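Odera Laundry Bags, set of two
Item 284 – from Cimley

We started selling these bags in January, and I'll admit I ordered them mostly because my own old one had finally given up at the zipper. They're a fine mesh with a soft cord pull, and they wash up beautifully! The large one takes a pair of sweaters or a week of socks (depending on your socks), and the small one is just right for tights, baby things and anything with hooks.

Wash at your usual setting, zipped all the way, and please don't stuff them – clothes need room to move about.

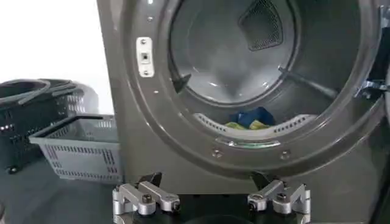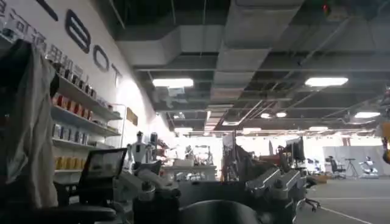 The zipper tucks under a little elastic cover, so it won't snag your good shirts. Rangi Hinds, who does our sewing repairs, has had hers through 21 loads and it still closes like new. We have them in cream and slate, with the blue coming back once Breresthorpe has more cord.

Price is $28 for the set. Returns are fine as long as they haven't been washed. For larger orders, write to Hazem Zaki and he'll work something out with you.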